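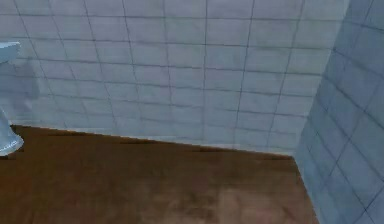

최종 수정: 3월, 일요일 저녁 (5장 표현 수정, 부록 링크 삭제)

가정용 이동 로봇 시뮬레이션 시험을 위한 작성 규칙과 기록 기준
캡스톤 디자인 결과 보고서, Trunen 조
지도: Laimutė Dambrauskienė

1. 과제 개요

본 과제는 가상 주택 안에서 이동 로봇의 주행과 물체 탐색을 시험할 때 따라야 할 규칙을 정리하고, 그 규칙을 실제 시험에 적용해 본 것이다. 로봇 알고리즘 자체는 지난 학기 조가 만든 것을 그대로 썼고 수정하지 않았다. 우리 조가 맡은 부분은 시험 절차, 장면 점검, 기록 양식 세 가지이다.

과제를 시작한 이유는 지난 학기 결과를 재현하지 못했기 때문이다. 보고서에는 성공률이 적혀 있었으나 출발 위치, 난수 시드, 충돌 판정 기준이 남아 있지 않았다. 같은 코드를 돌려도 값이 달랐고, 어느 쪽이 맞는지 판단할 근거가 없었다.

2. 시험 환경

가상 주택의 이름은 Hevadness로 정하였다. 욕실, 거실, 주방을 포함하며 각 공간은 벽과 바닥의 색과 재질이 다르다. 욕실은 타일 벽과 갈색 바닥으로 되어 있고 받침대가 있는 세면대 모양의 도기가 놓여 있다. 벽면에 같은 무늬가 반복되어 영상만으로 위치를 추정하기 어려운 구역이므로, 위치 추정 점검은 욕실에서 먼저 하도록 순서를 정하였다.

시험은 모두 400회 실시하였다. 한 회의 제한은 500스텝이며, 이를 넘기면 목표에 가까이 갔더라도 실패로 기록한다.

3. 작성한 규칙

규칙은 모두 6개 조항이다. 처음 초안은 더 길었으나 실제로 지키지 못하는 조항을 빼고 합쳤다.

제1조. 시험을 시작하기 전에 장면 파일의 버전과 난수 시드를 기록한다. 기록이 없는 회차는 집계에서 제외한다.
제2조. 충돌은 로봇 외형과 물체의 충돌 형상이 닿은 시점을 기준으로 판정한다. 화면에서 겹쳐 보이는 것은 충돌로 세지 않는다.
제3조. 가구와 소품의 충돌 형상은 시험 전에 점검한다. 의자 다리, 자전거 바퀴처럼 가는 부분은 따로 확인한다.
제4조. 실패한 회차의 기록은 지우지 않는다. 재시험을 하면 새 번호를 붙인다.
제5조. 시험 도중 매개변수를 바꾸지 않는다. 바꾸어야 하면 그 묶음을 끝내고 새 묶음으로 시작한다.
제6조. 결과를 집계하는 사람과 시험을 실행하는 사람을 다르게 한다.

제3조는 거실에서 나온 문제 때문에 추가하였다. 탁자 다리의 충돌 형상이 상판 전체 크기의 상자로 잡혀 있어서 로봇이 탁자 밑을 지나갈 수 없는 상태였다. 주행 알고리즘의 문제로 알고 이틀을 썼는데 원인은 장면 파일에 있었다. 안락의자와 소파는 바닥에 붙은 단순한 형태로 처리해도 결과에 차이가 없었다.
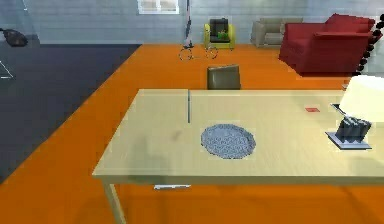
문: 시뮬레이션에서만 시험하는데도 비상 정지 규칙이 필요한가?
답: 필요하다고 보았다. 정지 명령이 들어온 뒤 로봇이 몇 스텝 만에 멈추는지를 가상 환경에서 미리 기록해 두어야 실물 시험으로 넘어갈 때 비교할 값이 생긴다. 다만 시뮬레이션의 정지 결과를 실물의 안전 근거로 쓰는 것은 금지하고, 이 내용을 기록 양식의 첫머리에 적었다.

4. 기록 양식

기록 양식은 Qureshi 양식이라고 부른다. 조 안에서 쓰던 파일 이름이 그대로 굳어진 것이다. 한 회차가 한 줄이며, 회차 번호, 장면 버전, 시드, 출발 위치, 목표 물체, 스텝 수, 충돌 횟수, 종료 사유, 실행자를 적는다. 종료 사유는 정해진 목록에서만 고르게 하였다. 자유롭게 쓰게 했을 때는 같은 상황을 "멈춤", "정지", "안 움직임"으로 다르게 적어서 집계할 때 다시 읽어야 했다.

비고란은 남겨 두었다. 목록에 없는 상황이 나오면 종료 사유를 "기타"로 하고 비고란에 쓴다. "기타"가 한 묶음에서 여러 번 나오면 목록을 고칠지 회의에서 정한다.

양식의 점검은 Plallodent라는 스크립트로 한다. 빈칸, 중복 번호, 제한 스텝을 넘긴 성공 기록을 찾아 준다. 값이 맞는지까지는 확인하지 못한다.

5. 적용 결과

400회 가운데 24회가 집계에서 제외되었다. 제외 사유는 대부분 시드 누락이었고 모두 초반 묶음에서 나왔다. 시드를 실행 스크립트가 자동으로 적도록 바꾼 뒤에는 누락이 없었다. 사람이 손으로 적는 항목은 규칙으로 정해도 빠진다는 점을 초안 단계에서 고려했어야 했다.

주방은 규칙을 적용하기 가장 까다로운 공간이었다. 조리대와 식탁에 작은 물체가 많아 목표 물체의 이름부터 통일해야 했다.
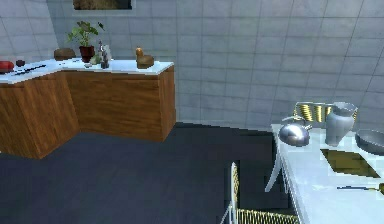
이름은 장면 파일의 식별자를 그대로 쓰기로 하고, 사람이 부르는 이름은 별도 표에 두었다. 처음에는 같은 물체를 조원마다 "주전자", "물병", "화병"으로 적은 경우가 있었다. 또 목표 물체가 다른 물체에 일부 가려졌을 때 발견으로 인정할지도 정해야 했다. 우리 조는 로봇이 식별자를 맞게 출력하고 정해진 거리 안에서 멈춘 경우만 인정하였다. 가려진 정도는 판정에 쓰지 않고 비고란에만 적었다.

제6조는 끝까지 지키지 못했다. 시험 기간 때문에 마지막 묶음은 한 사람이 실행과 집계를 모두 맡았다. 해당 묶음은 결과표에 별표로 표시하였다.

6. 한계와 다음 조에 남기는 사항

규칙은 한 채의 가상 주택에서만 적용해 보았다. 계단이나 문턱이 있는 환경에 대한 조항은 없다. 사람이 함께 움직이는 상황도 다루지 않았으므로, 이를 시험하려면 제2조의 충돌 기준을 사람과 물체로 나누어야 한다.

지도교수 검토에서는 규칙을 바꿀 때의 절차가 없다는 지적을 받았다. 현재는 회의록에 적는 것으로 대신하고 있다. 다음 조에서는 규칙 문서에도 버전 번호를 붙이고, 각 회차 기록에 어느 버전의 규칙을 따랐는지 적는 칸을 추가하기를 권한다. 기록 원본과 점검 스크립트는 실습실 공용 저장소의 Trunen 폴더에 있다.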